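4. Batterien einlegen und Erstinbetriebnahme

Gilt für die Funkwetterstation Prekmont mit Außenfühler Batine. Stand: 28/11/2021

Der Hersteller verspricht eine Einrichtung »in wenigen Augenblicken«. Planen Sie lieber 40 Minuten ein, der Außenfühler meldet sich selten beim ersten Versuch.

1. Batteriefach der Basisstation öffnen. Die Lasche ist schwergängig, ein Schraubendreher hinterlässt Spuren im Gehäuse.
2. Polung am Fachboden prüfen. Die Zeichnung im beiliegenden Faltblatt ist spiegelverkehrt.
3. Zuerst den Außenfühler bestücken, dann die Basisstation.
4. Taste SET gedrückt halten, bis die Anzeige blinkt.

Hinweis: Alte und neue Zellen nicht mischen, ebenso wenig verschiedene Fabrikate. Ob Akkus taugen, darüber schweigt sich das Faltblatt aus. Aufgedruckte Kapazitäten von 2000 mAh und mehr sagen wenig darüber, wie lange der Fühler im November durchhält.

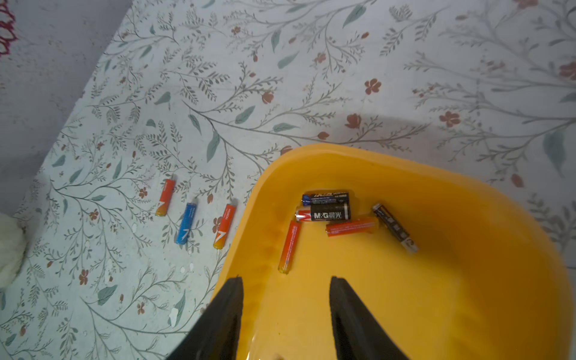 Jadwiga Sikora hält dagegen, mit Akkus laufe ihr Fühler den ganzen Winter ohne Aussetzer, man müsse sie nur vor dem Einlegen voll laden. Mag sein. Bei uns fiel die Funkverbindung mit Akkus zweimal aus, mit Alkalizellen bisher nicht — ein Beweis ist das freilich auch nicht.

5. Warten, bis die Außentemperatur erscheint. Währenddessen keine Taste drücken, sonst bricht die Suche ab.
6. Bleiben nur Striche stehen: beide Geräte stromlos machen, zwei Minuten warten, bei Schritt 3 neu beginnen.
7. Höhe über dem Meeresspiegel eintragen. Die Vorgabe ab Werk lautet 1388 m und passt vermutlich nirgends in Ihrer Nähe.

Vorsicht: Ausgelaufene Zellen nicht mit bloßen Händen anfassen. Kontakte trocken abwischen und das Fach erst schließen, wenn keine Rückstände mehr zu sehen sind.

Die Batterieanzeige kennt nur »voll« und »leer«. Verlassen Sie sich nicht darauf und messen Sie die Zellen gelegentlich nach. Zur Wettervorhersage siehe Abschnitt 7, sofern Sie den Symbolen trauen.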